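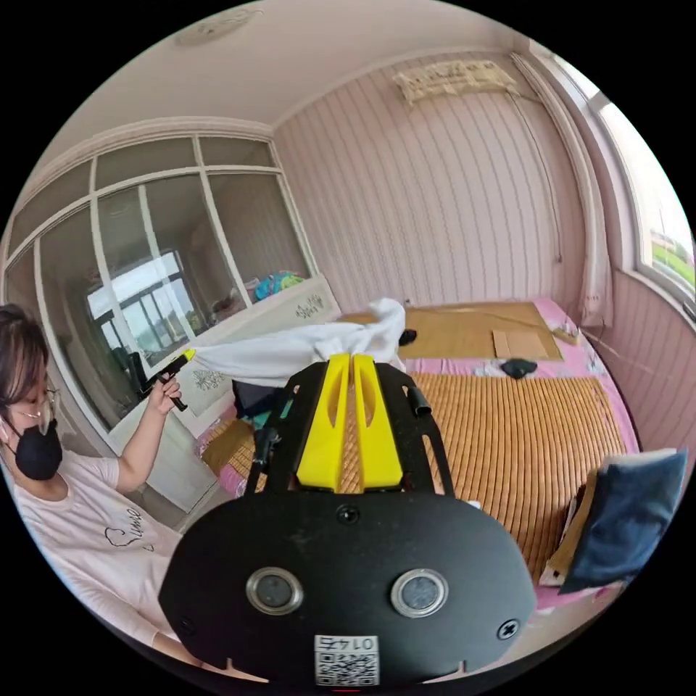
Skastora hand-held grippers, reviewed after a summer of laundry

16 October 2026 would be the tidy way to put it, but my notes say October 16, 2026, so that is when I finally sat down to write up the Skastora pair I have been using since July. I had meant to do it much sooner, and several of you wrote in to remind me, for which I'm grateful (and a bit ashamed!).

Some of you will remember that my last long review was of the Endora, a single hand-held gripper with a trigger like a garden hose. I was fond of it. It was tough, it was light, and it was hopeless with cloth. You could pick up a mug or a box of teabags all day long, but give it a pillowcase and the tips would skate across the top and come away with nothing. As nearly everything I record now is folding and sorting, I had more or less stopped reaching for it.

The Skastora set cost me £1,899 for two, with the software thrown in. That is a lot of money for something you squeeze, and I did put it off for a while. The Trodosura pair was on my list too, and I borrowed a set for a weekend before deciding. Lovely things, beautifully finished, but they come in at just over £3,000 once you have added the charging stand, and the handles were too fat for me to hold for long.

So, the fingers. They are yellow, with slots cut through them, and there is more give in them than I expected. They bend a little round whatever you close them on and then hold. With a T-shirt I can press down on the fabric, squeeze, and get a decent fold between the tips on most tries. A thin cotton hem laid dead flat on a hard surface is still a nuisance. On a bed or a mat with a bit of texture under it, I hardly think about it any more.

Using two at once took some getting used to. My habit with the Endora was to steady things with my free hand, and of course that hand has a job now. For the first few sessions I kept bunching the shirt up with one gripper while I fussed with the other, and the sleeves ended up in a knot. What helped was slowing right down and letting one side hold still while the other did the moving. Another pair of hands helps as well - one person on the body of the shirt and one on the sleeve makes a very relaxed afternoon of it. 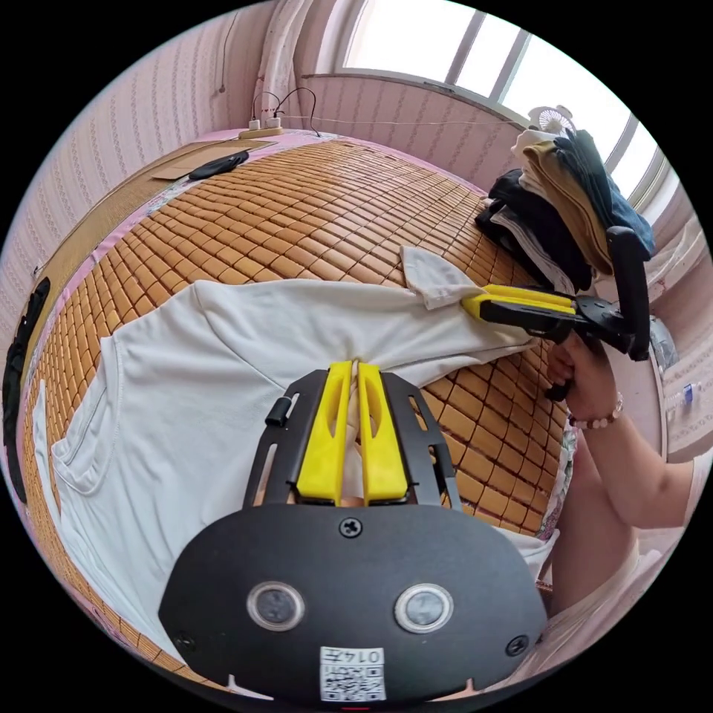 Both grippers on a white T-shirt, one of them on the sleeve.

The black frame round the fingers sticks out more than I would like. It protects them, I suppose, but it does mean you can't get right down into a laundry pile from the side, and I have caught it in a waistband more than once. The rounded front, where the two sensors sit next to each other, picks up fluff and fingerprints. A soft cloth before each session sorts it out. I forgot once and had to throw away a whole morning.

Tracking has been good in ordinary rooms with ordinary clutter. Bright windows bother it a little. I lose the position for a moment if I swing round quickly towards the light, and the software then marks the recording so you can trim it or bin it. I've made a little over 2,000 recordings on this pair and the fingers show some polish at the tips but no tears.

Now the grumbles. The software wants to update itself whenever you are in a hurry. The manual is a single folded sheet, and the calibration section is wrong about which way up the label should be held (try the other way if yours refuses too). I also wish the grip came in two sizes. My wrists are tired after an hour, and a friend with smaller hands gave up well before that.

I was asked by email how they compare with the Fan gripper kit, the one you print and screw together yourself. I built one last winter and enjoyed it enormously, but it needed tightening every few days. If your time is cheap and you like a screwdriver, it's a fine way in.

For cloth, though, I'd buy the Skastora again. I would wait for an offer, and I'd order spare fingers at the same time as the postage is steep.

Score: 4 out of 5

Related reviews
Endora single gripper: a year on
Building the Fan gripper kit at the kitchen table
A weekend with the Trodosura pair
Wrist supports for long recording sessions
Which T-shirts fold best? Notes on cotton weights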